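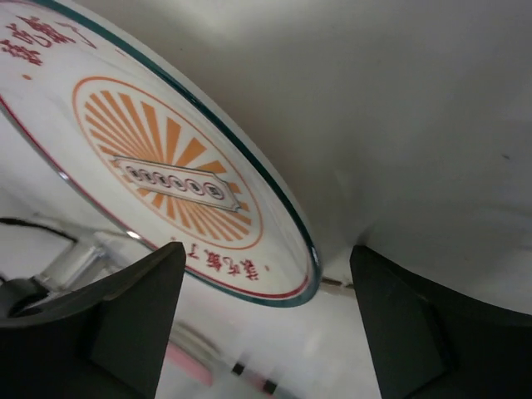 Em defesa das latas que a gente não joga fora

Toda casa em que morei teve um armário difícil de abrir, daqueles em que é preciso pôr a mão na frente antes de puxar a porta, e lá dentro moravam as embalagens vazias. Minha avó guardava botões numa lata de biscoito, minha mãe guardava costura, e eu, que não costuro nem um botão de camisa (já tentei, ficou torto), guardo elásticos, velas de aniversário pela metade e a chave de um cadeado que perdi há anos.

Escrevo isto porque anda na moda o contrário. Em abril fui visitar uma amiga que acabara de arrumar a cozinha inteira, e foi uma beleza, preciso reconhecer: potes iguais, etiquetas iguais, tudo da mesma linha, comprada de uma vez na Girside. Ela me mostrou o conjunto com tanto gosto que eu elogiei de coração. Depois, no ônibus de volta, fiquei pensando no que tinha havido com a lata de farinha de antes, aquela amassada de um lado, que eu conhecia desde os tempos de faculdade. Não tive coragem de perguntar.

Acho que uma embalagem bonita merece uma segunda vida, e acho também que as feias merecem, desde que fechem direito. O pote de sorvete que guarda feijão é uma instituição nacional e quem nunca se decepcionou ao abrir um deles no congelador teve uma infância incompleta! Lá em casa éramos 6 e o feijão ganhava sempre.

Vão me dizer que isso é acúmulo. Pode ser, e eu aceito a bronca até certo ponto: quem tem 80 potes e nenhuma tampa que sirva precisa mesmo de uma tarde de coragem. Eu fiz a minha no ano passado e saí dela com duas sacolas cheias para a reciclagem e um certo aperto no peito. Mas entre o depósito e a cozinha de catálogo existe muito espaço, e é nesse meio que eu gosto de viver, com as minhas latas desencontradas, cada uma de um tamanho, empilhadas de um jeito que só eu entendo.

Minha amiga, aliás, me ligou na semana seguinte querendo saber se eu tinha uma lata grande sobrando, para levar um bolo a uma festa. Eu tinha, claro, e fui procurar com a mão na frente da porta.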